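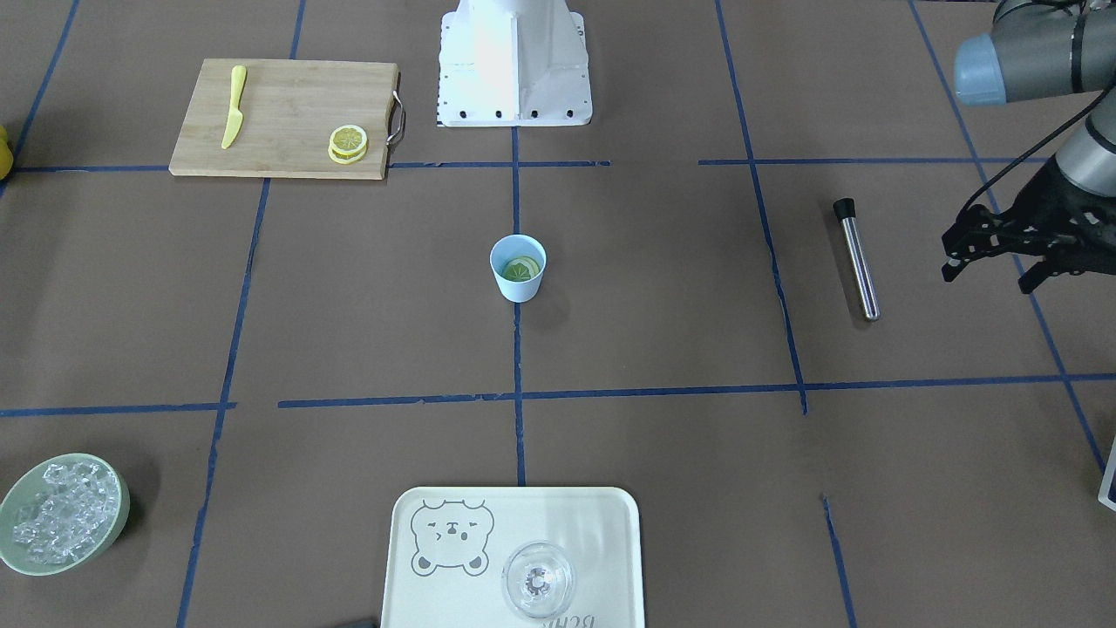 Galería: puesto de corte de cítricos, serie de febrero

Página de consulta del montaje de mesa para rodajas de limón. El texto recoge los criterios de preparación de la superficie, los utensilios y el producto. La redacción es de Anas Tannous; la revisión, de Rami Atallah.

Superficie. La mesa va cubierta con papel marrón, que se cambia entero y no se parchea. Sobre el papel se pega cinta azul oscuro en tiras verticales y horizontales hasta formar una retícula aproximada. Las tiras no quedan perfectamente rectas y hay tramos interrumpidos; para colocar objetos a ojo es suficiente. Quien necesite medir debe usar regla y no fiarse de la cinta.

Tabla. Rectangular, de madera clara, con la veta a la vista y un asa curva de metal en el lado corto derecho. Se coloca en horizontal, arriba a la izquierda. Mantenimiento: agua templada, secado de canto y aceite mineral cada 6 semanas. No se deja en remojo.

Cuchillo. Amarillo de punta a mango, hoja corta y mango redondeado. Descansa en la parte izquierda de la tabla, con la punta hacia arriba. El color único facilita localizarlo sobre la madera, aunque con limón al lado el contraste baja — Georges Geagea ha propuesto pasar a uno verde y la propuesta sigue abierta.

Limón. Rodajas apiladas junto al asa, con los gajos pálidos y la corteza amarilla hacia el observador. Grosor de referencia para esta serie: 3 mm. Por debajo de esa medida la rodaja se dobla al levantarla; por encima, la pila pierde estabilidad. Los extremos del fruto se descartan.

Vaso. Azul claro, pequeño, en el centro de la mesa. Desde arriba se ven el borde redondo y el interior. Queda separado de la tabla para que haya sitio libre al mover las rodajas.

Tubo. Acero inoxidable, con tapa negra en el extremo superior, tumbado en diagonal a la derecha del vaso. El metal refleja la luz a lo largo de todo el cuerpo; con iluminación cenital conviene girarlo unos grados antes de fotografiar.

Notas de inventario. La ficha del puesto es la 289 del catálogo Drimberg. El papel se corta de la bobina del armario 16, y la cinta sobrante vuelve al mismo armario. Las fichas anteriores, redactadas por Tanner Morin, usaban otra numeración y ya no son válidas.

Correcciones a la ficha: dirigirlas a Berkay Bozkurt, indicando el apartado y el texto que se propone. Las fichas revisadas se publican en esta misma página, con el mes de revisión en el título.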